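Print this article | E-mail this article

Premau says hand-held grippers cut robot training to days. Buyers may want to wait

November 6, 2018

Premau said Tuesday it will start selling a kit that lets workers show a robot a job by doing it themselves, with a gripper in each hand, in place of steering the robot arms by remote control.

The company says 300 demonstrations are enough to teach a two-armed machine a simple task, and that one person can record them in 2 days. Its test case is a shop display job: pick up a cap and set it on a wire stand.

That sounds quick. It is also the company's own count, from its own workshop in Skorthorpe, and Premau has not said how often the robot gets the cap onto the stand once the person steps away. Asked for a success rate, the company said figures would follow in January.

Remote control, the older method, is slow and tiring, but it has one clear advantage. Whatever the operator does, the robot has already done. A person holding grippers can twist a wrist or lean over the table in ways an arm bolted to a base can't copy, and some of those recordings end up useless. Premau says its software throws out the bad ones. It would not say what share that is.
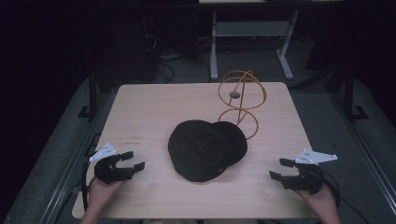
Caps are a fair choice for a test, soft enough to be awkward and cheap enough to drop. They are still a long way from a packing line, where the goods change every week and the table gets bumped.

Woradent, which sells remote-control rigs, makes much the same promises for its own product and has published 2,293 recorded runs. It hasn't published results on unfamiliar objects either.

Premau's first customer is Hubáček, a hat wholesaler, which has ordered 22 kits. The order can be canceled after the trial period. No price was given.

Recent items
Woradent opens second training room
Warehouse arms: what the brochures leave out
Skorthorpe trade hall to close for repairs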